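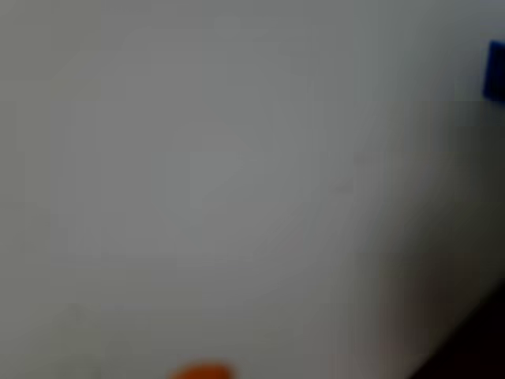

May 1, 2021
By a Trollonik resident

I have walked the path around Wukurach Pond for 20 years, in good shoes and bad, and I would like to say a word for the cattails before the county digs them all out.

The plan for the north shore has a lot in it that I like. A new boardwalk, some benches (we could use those!), a decent place to put in a canoe. But it also calls for clearing 300 feet of reeds so that people on the parking lot side get a better view of the water, and there I have to part ways with my neighbors who are so excited about it. 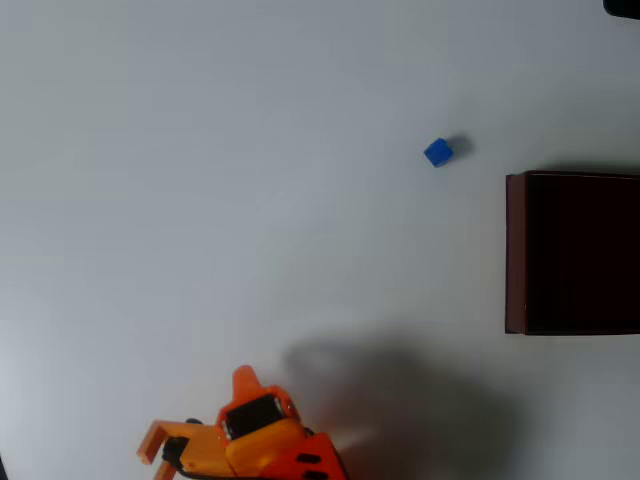

I remember the August when the creek at Zusov ran brown after every storm, and it was the reeds that slowed all that mud down before it got to the open pond. They are scruffy, I'll grant you, and they catch every sandwich wrapper in town. Still, the red-winged blackbirds nest there, and my whole spring seems to hang on hearing the first one.

Couldn't we clear 55 feet by the Lüthi Street steps, put the benches there, and leave the rest alone for a few years? It would cost less, and anyone wanting a wider view can walk 15 minutes to the dam, where there has always been one.

The county is taking written comments at the library desk. I've already dropped off mine, both sides of the page.

We use cookies to improve your visit. Accept | Manage settings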